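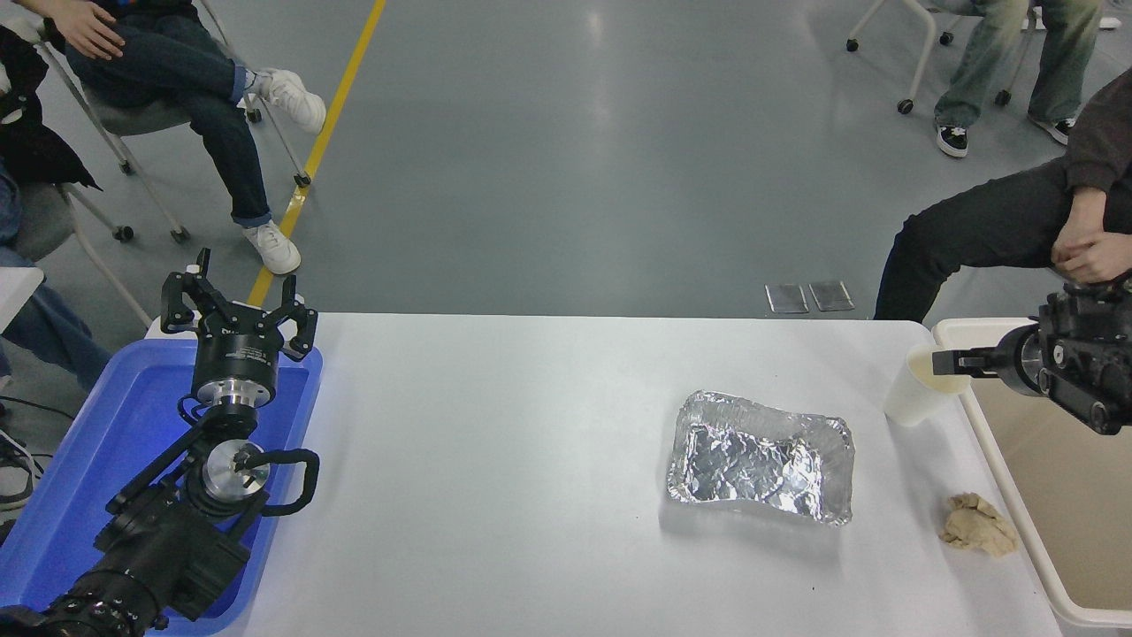

Foil tray and paper cup, white table

To: benanwood-tidy
Date: 22/03/2007
Subject: Re: Re: foil trays, cups and the end-of-lunch table

Hello all,

Sorry to dig this thread up again, but I promised I'd write something down about the trays and then didn't, and meanwhile the big cream bin at Notwood has been getting everything in it, foil and cups and half a naan last time, and I was the one with my arm down it picking things out. So!

My main point is that the foil trays are worth saving and the cups mostly aren't. I know a few of you feel the other way round (cups look so clean, it seems a shame), but a paper cup with a dribble of squash in the bottom will wet everything under it, and our recycling people won't have them at all. They've got a lining. I rang and asked and was told no very cheerfully. Foil they'll take any amount of, as long as there isn't food stuck to it.

What I do at home with a foil tray is wipe it round with the paper towel that's already been used for something else, then rinse if it still feels greasy, then squash it. I like to squash from the long sides first and then fold the ends over. If you go straight at the middle with your fist you get a sort of crinkly boat that takes up nearly as much room as it did to start with, and you can cut yourself on the rim, which I've done, more than once. The rim is the only stiff bit. Fold that and the rest follows.

The other thing is scrunching. A single tray on its own is fine, but the little bits of foil, lids and so on, want to go inside a tray before you squash it so it's one lump. Small bits get lost in the sorting, or so I was told on the same phone call.

And tip the cups out before they go anywhere near the bin. Into the sink please, I don't mean the plant.
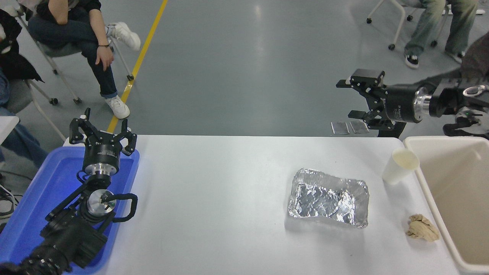
Montserrat Vallejo wrote:

> I'm all for saving the foil but can we please agree what
> happens to the paper towels? Every time I clear a table there's
> a wad of towel sitting by the cups and I never know if it's
> finished with or if somebody is coming back for it. I've thrown
> away a perfectly good dry one and I've also wiped a table down
> with one that turned out to have curry on it. Turmeric does not
> come off a white table. I tried bicarb, I tried lemon, I tried
> the pink stuff from Stojanovska's and it's still there if you
> know where to look.
>
> Also, are we still buying the cups in sleeves of 200? We've got
> nowhere to put them. I opened the tall cupboard in August to get
> the tea urn out and had them all down on my head.

Right, towels. I'd say if it's scrunched, it's rubbish, and if it's flat or folded it's still in play. That's what we do in our house and there are hardly any arguments. Used towel can go in the food caddy if it's only had food on it, but not if you've been using spray. I know that's fiddly. If in doubt put it in the ordinary bin and don't lose sleep.

On the turmeric, have you tried just leaving it by a window? I had a chopping board go bright yellow and the sun took most of it out over a week or two. Doesn't help much if the table can't be shifted, I realise.

As for the cups, yes, still 200 at a time. I did look at the smaller packs but they work out dearer and you get 47 in them, which is such an odd number that I went back and read the label twice. I'd be quite happy to go over to mugs for anything that isn't outdoors. There are 37 in the Notwood kitchen (I was doing the inventory anyway, so I can be exact) and a good many of them haven't got a chip. Somebody would have to wash up, and I can already hear the silence.

The order I'd clear a table in, for what it's worth: drinks first, every time. Anything with liquid in it goes to the sink before you touch another thing. Cups after that, stacked, and then into the bin as one stack so they don't roll about. Then scrape the trays, with the towel going round last of all, when it can pick up the crumbs too. I used to do the trays first because they're big and it looks as if you've got somewhere, but then you catch a cup with your elbow and you're mopping.

Bin at the end of the table, by the way, and pulled right up to it. I can't bear watching people carry drippy things across the floor when they could just slide them along.
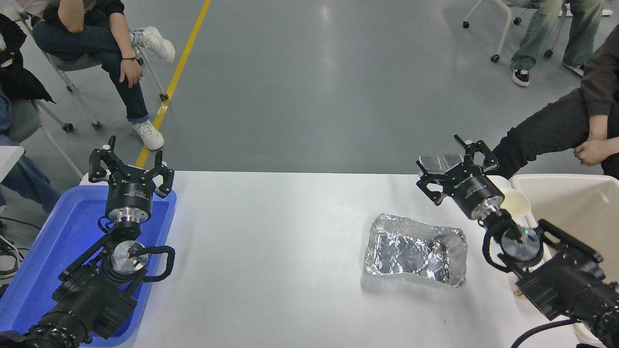

One reply off-list said to stop fussing and buy the lidded steel dishes from Govov, the ones that stack, and be done with foil for good. I do see the appeal. They'd want a proper wash, though, and they'd want carrying home and bringing back, and we lost 4 serving spoons last year without even trying. I'd sooner get good at foil first. But if anyone has used the steel ones for a crowd, do say how you got on, especially whether the lids stay on in a car boot.

I'm at Notwood again at the end of the month and I'll bring a box for the flattened trays. It'll go under the sink, on the left, next to the washing-up bowl. Clean foil only, please, and no lids with cardboard stuck on them. You have to peel the card off, it comes away quite easily if you start from a corner.

Montserrat, the dry towel was probably mine. Never mind!

--
You are receiving this because you are subscribed to benanwood-tidy.
To leave the list, send a blank message with "unsubscribe" as the subject.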